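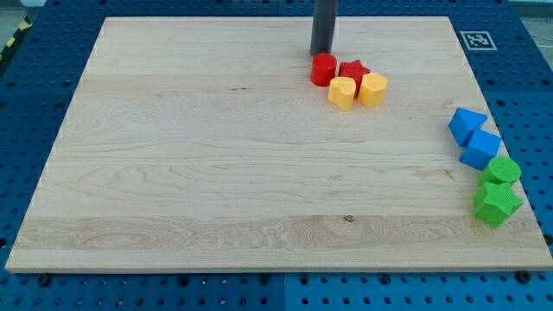
Le bois dans la cuisine de l'étudiant : entretien et perception de l'hygiène

Rapport de projet — Shu-fen Au
Remis le 02/10/2024

1. Origine du sujet

Dans la résidence Sotley, les cuisines sont partagées par étage et beaucoup d'étudiants refusent d'utiliser une planche à découper en bois. Ils la jugent moins propre que le plastique. J'ai voulu comprendre d'où vient cette opinion et si elle change les habitudes d'achat.

2. Méthode

Un questionnaire de 15 questions a été distribué au mois d'août dans deux résidences, Sotley et Trarkside. J'ai reçu 151 réponses, dont 101 étaient complètes. Seules les réponses complètes sont analysées. J'ai aussi mené trois entretiens, assez courts, avec des vendeurs du magasin Dresier.

3. Résultats

La majorité des personnes interrogées lave sa planche au liquide vaisselle et la laisse sécher à plat, ce que les vendeurs déconseillent. Ils recommandent de la poser debout, pour que l'air passe sur les deux faces. L'huile d'entretien est presque inconnue — plusieurs étudiants ont demandé si elle était comestible.

Les vendeurs disent que l'érable est apprécié pour son grain serré. Le prix reste pourtant le premier critère cité, avant l'essence du bois et la taille.

4. Limites

La question 9 était mal formulée : le mot « traiter » a été compris parfois comme « désinfecter ». Je l'ai donc retirée de l'analyse. Les deux résidences accueillent surtout des étudiants de première année, qui possèdent peu de matériel.

5. Suite prévue

Une fiche d'entretien sera affichée dans les cuisines de Trarkside, puis le questionnaire sera distribué de nouveau.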